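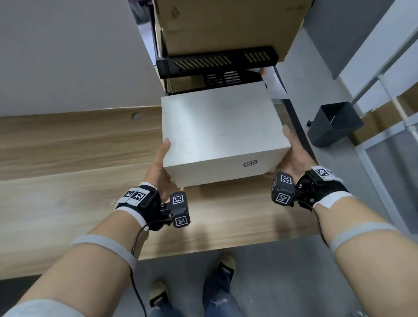

Hooman Rashti
9 septembre 2024
Bon, je m'attaque au bureau du fond. Il sert de débarras depuis décembre et j'en ai besoin libre pour vendredi en huit, date à laquelle on me livre l'imprimante. Je note au fur et à mesure, ça m'évitera de rouvrir chaque carton dans six mois.

2/
Règle de départ : tout ce qui est sur le plateau part ailleurs. Le plateau sert à travailler. Les boîtes vont sur le rack, les papiers dans un classeur, le reste au bac ou à la cave.

3/
Le rack, c'est du métal noir récupéré quand Gostetti a vidé ses locaux. J'ai payé 30 euros, transport compris. Lourd, moche, mais il ne bouge pas. Avec un carton posé dessus, on perd en hauteur mais on garde la place en dessous pour les petites boîtes.

4/
Les boîtes blanches me posent toujours le même problème. Elles se ressemblent toutes, et le logo ne dit pas ce qu'il y a dedans. J'en ai gardé beaucoup trop « au cas où il faudrait renvoyer ». La garantie de la plupart est finie.

5/
Donc tri par garantie. Moins de deux ans : je garde la boîte, avec la facture pliée à l'intérieur. Plus de deux ans : carton à plat, direction le recyclage. Une exception pour le disque Femard, qui voyage dans sa boîte d'origine quand je vais chez les clients.

6/
Étiquettes : j'écris au feutre sur du ruban de masquage, sur le petit côté, celui qu'on voit une fois la boîte rangée. J'avais commencé par le dessus. Mauvaise idée dès qu'on empile.

7/
Retrouvé une facture de 168 euros que je cherchais pour la compta. Elle était dans la boîte du vieux téléphone, avec deux câbles qui ne vont sur rien. Les câbles sont partis, la facture est scannée.

8/
Question de @mado_lien : pourquoi ne pas tout mettre dans des caisses en plastique transparent ? J'y ai pensé. Les caisses Bumard que j'ai à la cave sont trop profondes pour l'étagère, elles dépassent d'une bonne main – et je me cogne déjà assez comme ça. Je reste sur les cartons.

9/
Pour les papiers qui dépassent des étagères, j'ai une chemise à élastique par année. Je ne trie pas plus finement. J'ai essayé un système par fournisseur, j'ai tenu trois semaines.

10/
Le grand carton, je l'ai laissé en haut. Il contient l'emballage de l'écran Steiner, le polystyrène et les sachets de vis du pied. Si je déménage un jour je serai content de l'avoir. Sinon il prend la poussière là-haut et il ne gêne pas.

11/
Conseil pour ceux qui ont un passe-câble dans le plateau : faites passer les fils avant de remettre les boîtes. La dernière fois j'ai fait l'inverse, et j'ai tout ressorti pour un seul chargeur.

12/
Le bac gris par terre, à droite du bureau, reste à sa place. Je l'avais mis dessous, mais je tapais dedans avec les pieds. Il reçoit le papier et le petit carton. Pour le plastique, je prends un sac à part que je descends le soir.

13/
Pause. Un café, et j'en profite pour passer l'éponge sur le plateau pendant qu'il est dégagé. Eau tiède, une goutte de savon, chiffon sec derrière. Sur le chêne clair les ronds de tasse se voient tout de suite. J'en ai un qui ne part pas, il doit dater du printemps.

14/
Inventaire fait dans un tableur, très basique : objet, date d'achat, où est la boîte, où est la facture. Pour l'assurance j'ai additionné la colonne des prix. 3343 euros pour ce qui tient sur un bureau et une étagère. Je pensais à la moitié.

15/
Sur cette somme, l'ordinateur fait 1670 à lui seul. Sa boîte reste donc en bas du rack, à l'endroit le plus facile à attraper. Les boîtes légères montent, les lourdes descendent.

16/
Reste à faire : descendre les cartons à plat, trouver un endroit pour les deux lampes, donner le clavier à ma sœur (si elle en veut toujours), racheter du ruban. Je m'arrête là pour aujourd'hui, le local à poubelles ferme à 19 h.

17/
Ajout, on me demande les dimensions du rack. Je les prends demain et je les poste ici – je n'ai plus le mètre sous la main, je crois bien que je l'ai rangé dans une boîte blanche.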